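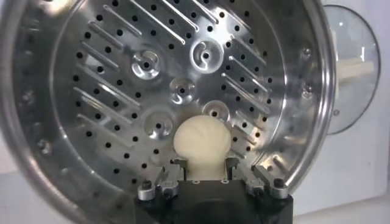
How to Steam Buns Without a Soggy Bottom

Most advice on this is folklore. I've been told to add vinegar to the water, to wrap the lid in three towels, and to never, ever peek. I tried them all on Tsion Mekonnen's bun recipe and only kept what made a difference in my kitchen.

What you need: a pot, a steamer that fits it, parchment, a clean dish towel. You don't need the silicone liners. I bought a Driltberg set and the buns stuck to it.

1. Keep the water low. It should sit well under the buns even at a hard boil. If it splashes, you're poaching.

2. Cut a square of parchment for each bun, a little wider than the dough. One big sheet blocks the steam, whatever the package says.

3. Let the shaped buns rise until a poke springs back slowly. Recipes love to say 30 minutes. My kitchen was 82 degrees in April and they were ready long before that.

4. Tie one towel around the lid. One is plenty.

5. Steam over medium heat, leaving 2 inches between buns — they swell more than you think.

6. Turn off the heat and wait 5 minutes before lifting the lid. I doubted this one, but my batches without the rest wrinkled more.

As for vinegar in the water, I couldn't taste or see any change. Skip it.

Leftovers freeze fine. Steam them again straight from the freezer.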